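Call for Participants: Household Sorting and Storage Study

Mestton Institute for Home and Daily Life
Posted 2024-06-20

The Mestton Institute invites adults living in the Randero area to take part in a study of how people store and put away everyday kitchen items. The study is led by Hòa Ông and will run for six weeks, beginning in September.

Who may apply

We are seeking 30 participants aged 18 or older who share a home with at least one other person. Applicants must be able to read and write English. No special training is required. Current employees of the Institute and members of their households are not eligible.

What participation involves

Participants will attend three sessions at our Raveris Street office. Each session lasts two hours and includes an interview and a sorting task using common containers. Between sessions, participants will keep a short written diary of where items are placed at home — a paper booklet will be provided.

Payment and privacy

Participants will receive a gift card at the end of each completed session. Travel within Randero will be repaid on presentation of a receipt. Names and addresses are stored separately from study records and will not appear in any published report. Participation is voluntary, and participants may withdraw at any time without giving a reason.

How to apply

Application forms are available at the front desk and by mail on request. Please list the days on which you are available and state whether you need step-free access. Selected applicants will be notified in writing.
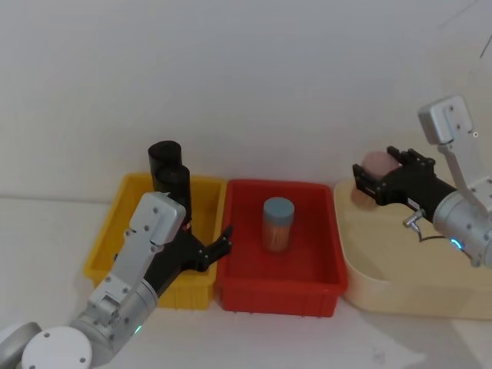

Open bins in yellow, red and cream, with cups and a lidded jar.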